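Tavska Animal Sorting Set with Light Blue Bin

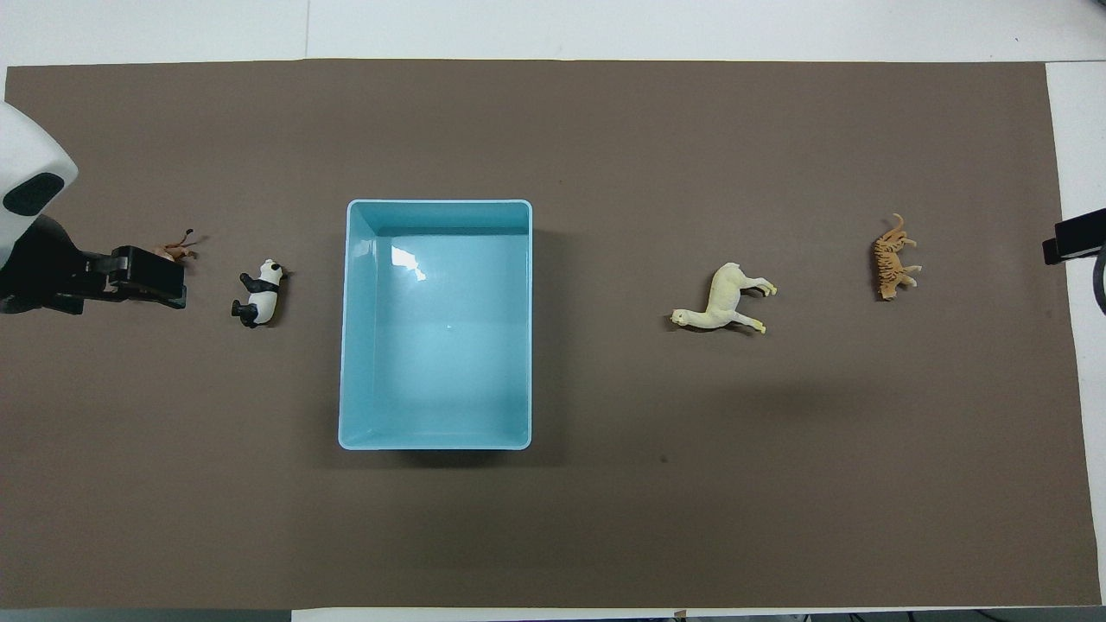 The panda, a small brown animal and the light blue bin, on a sheet of brown paper.

If you have a toddler, a classroom shelf or a drawer full of loose plastic animals with no home, this is a set we love to recommend. The Tavska set is small plastic animals and one bin to put them in, and that's the whole thing. We have carried it in the shop since January, it has been on our own play table for most of that time, and we still end up lining the animals up while we're on the phone.

What comes in the box

4 small plastic animal figurines
1 plastic bin, light blue
1 folded sheet of taupe-brown play paper
2 activity cards, printed on both sides

Animals are packed as an assortment, so your mix may differ from the one in our photo. The panda has been in every box we've opened so far (please let us know if yours is missing!), and the others rotate. If you want particular animals, the singles are on their own page and cost much less than a second set.

About the animals

They are hard plastic, solid enough to feel good in the hand, and they don't take up much room. The panda is the one everybody picks first. It's the classic coloring — white face, black ears, black patches around the eyes — and it reads as a panda from clear across a room, which makes it great for "find me the..." games with very young kids.

The smallest animal in our group is a tan to reddish-brown one with slender legs and a raised neck. Opinion in the shop is split between horse and deer. The packing slip only says "brown animal, small," so call it whatever you like. Kids have no trouble deciding, and they'll change their minds by the afternoon. Thin legs do mean it tips over more easily than the chunkier animals, especially on carpet. On a table it does fine, lying down or standing up.

The paint has held up nicely on our table set. Wash them in warm water with a drop of dish soap and let them dry on a towel. We would skip the dishwasher, as the heat can soften the thinner legs.

About the bin

We expected to like the animals and ended up just as happy with the bin. It's a plain light blue plastic bin with no lid, low enough for small hands to reach into and light enough for a two-year-old to carry across the room, animals and all. All of the animals from one set fit with space left over, so you can add a few singles later on. It also rinses out easily if somebody decides the animals need a pond.

The bin is the same one Celto sells for desk drawers, so if you lose or crack it you can order another through us at any time. Replacements come in light blue only.

About the play paper

Don't throw the paper out with the packaging! It's a large rectangular sheet, flat and matte, and it makes a wonderful ground for the animals. It covers most of our table with just a bit of white showing at the edges. Brown sets off the black and white of the panda beautifully, and it cuts the glare you get from a shiny tabletop under a ceiling light. You can draw on it too — roads, a river, pens for each animal.

It ships folded, so expect a faint crease or two. You can lay a few heavy books on it overnight, or leave it alone. Extra sheets come in packs of 21.

Ways we use it

Line the animals up in a row with the bin at one end, then put them away one at a time, naming each as it goes in. This is the first activity on the cards and it's still our favorite for the end of the day.

Hide one animal under a cup while your child looks away and ask which one is gone.

Trace around each animal on the paper, mix them up, and match them back to their outlines. The panda works best lying down for this one.

Sort by color, by number of stripes or spots, by who would win a race. Older kids will make up their own rules, and those are usually better than ours.

Good to know

Recommended from age 3 because of the small size of the animals. Younger children should play with an adult close by.

The Kubíček farm animals are a slightly larger scale than these. They mix well enough in play, but the difference shows if you stand them next to each other.

The Trarker stacking crates hold up to 4 of the bins each, if you're setting up a classroom.

Shipping and returns

Sets go out within 2 business days. You have 27 days to send one back if it isn't right for you, and played-with sets are fine as long as all the animals are in the bin. If an animal arrives with a scuff or a bent leg, write to us with your order number and we'll mail a replacement — no need to return the first one.

Schools and child care centers ordering more than a few sets can ask us to pack all the same animals in each box. It takes a little longer, and there's no extra charge.

Page updated February 14, 2021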